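Clitent Door Set

Clitent is the Bridbridge package for collecting door-handling demonstrations in simulation. An operator guides both arms, and each attempt is stored as one episode with its camera views.

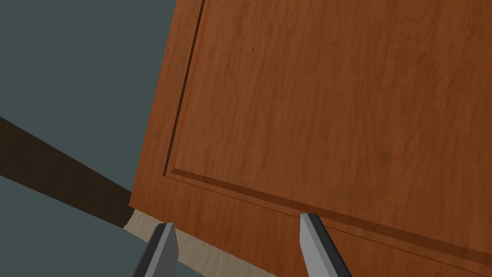 Source: Bridbridge

Panel doors with wood-grain finishes are supplied as standard. Each license covers 100 door layouts and 2 operator seats.
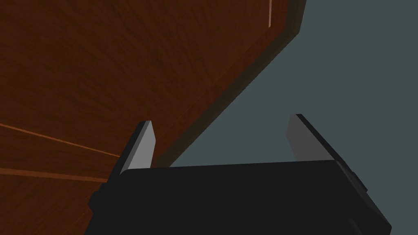 Wrist view, gripper open beside the panel edge

Episodes may be trimmed, labeled and exported from the review tool — failed attempts are kept unless the operator removes them.

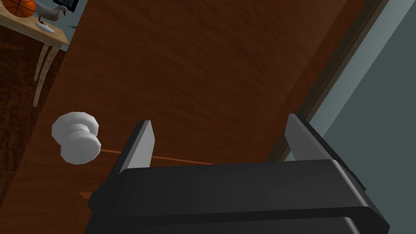

Ordering

The license is priced at $2890 per year. Orders placed by 28 November 2025 include 20 hours of operator training. Inquiries should be addressed to Lahcen Fawzy, Bridbridge Sales.

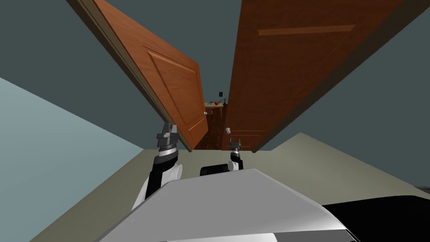
Godfrey Shemweta wrote that double doors had required more demonstrations than single ones, and asked that further layouts of that type be added.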